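Nillarby Folding Blanket, large, in pink

Home > Laundry and linen > Folding and ironing > Nillarby Folding Blanket

Price: 1,499 (large), 540 (small)
Colours: pink, oat, slate
In stock at Flenport, usually posted the next working day

I started selling this because I got fed up with folding on the bed. My duvet is squashy, the cat gets involved, and whatever I put down sinks into a little valley so the edges never meet. The dining table was better, but things slid about on it and there was always a sticky patch somewhere (jam, mostly). What I wanted was a big soft cloth I could throw over any table and fold on, something with a bit of grip to it, and when I couldn't find one I liked I asked Saodah Ginting at Nillarby whether she'd make me one. She made me four, all different, and we argued over them for a whole summer!

The one we ended up with is a cotton cover with a thin brushed backing. The backing holds on to the table and the top side holds on to whatever you're folding, just enough that a sleeve stays where you put it. It's not padded like an ironing blanket, so please don't iron on it. I know it looks as if you could. I scorched one finding out, and there's a mark in the shape of an iron on my sample that I now keep to the back.

Who it's for

Anyone with a pile of washing, really, but the people who write to me about it most are the ones who fold a lot of small flat things: tea towels, muslins, napkins, flannels, pillowcases. Elmarie Venter does the linen for a guest house and bought 7 of them, one for each landing and a couple to be in the wash. Abhishek Dwivedi uses his for wrapping presents, and he says the paper doesn't skate off the way it does on glass.

Sizes

The large covers a six-seater dining table with a bit of drop on each side. The small does a kitchen worktop or a folding table and rolls up into a drawer. If you've got a round table, go for the large and let the corners hang. It looks slightly silly but works fine.

Pink, oat or slate?

I'd say pink, and that's not only my taste. Most household linen is white or grey or some washed-out version of the two, and on oat you lose the edges completely. On the pink you can see every hem and corner straight off, so you can line them up without bending down to squint. Slate is good for whites too, but it does show fluff, and I mean all of it. Oat is the one to have if you fold a lot of dark things, or if the pink would clash with your kitchen and that sort of thing bothers you.

How I use mine

Cover over the table, smooth it out from the middle with flat hands, then I tip the basket on to a chair and take one thing at a time. I lay each cloth down with the long side nearest me and pull the corners out before I fold anything. If a cloth has gone out of shape in the wash (cheap tea towels always do, they come out more like a kite) I give it a tug across the short corners first and leave it a moment. 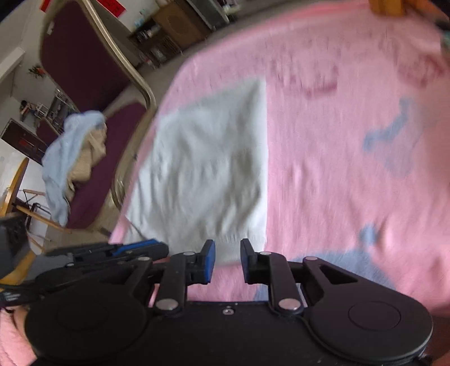
Then it's halves, halves again, and thirds for the drawer. I don't press down hard on the folds. The brushed cotton gives a little under your fingers, so a light stroke with the side of the hand is plenty, and if you get one wrong you can shake it out and there's no crease to fight with.

Washing and care

Forty degrees, with similar colours for the first two washes, as the pink does let go of some dye. No softener, please, it flattens the brushed side and you'll lose the grip. Line dry if you can. Mine has been tumbled on low more times than I'd like to admit and has come up a touch smaller, though it still covers the table.

Things people ask

Does it come with a bag? The large does, a plain drawstring one. The small doesn't.

Is it the same as the Bansal mat? No, the Bansal is thicker and has a rubber back, and it's a good mat, but it won't go in my washing machine.

Can I have two sewn together? Signe Ingvarsson does these for us by hand in the same fabric. A double large is 2,858 and takes a couple of weeks, longer in October when she's busy with curtains. Send me a note with your order and say which edge you'd like joined, long or short.

Returns are fine within a month as long as it hasn't been washed. Send it back to the Flenport address in the bag it came in.

Page last updated 2023-09-21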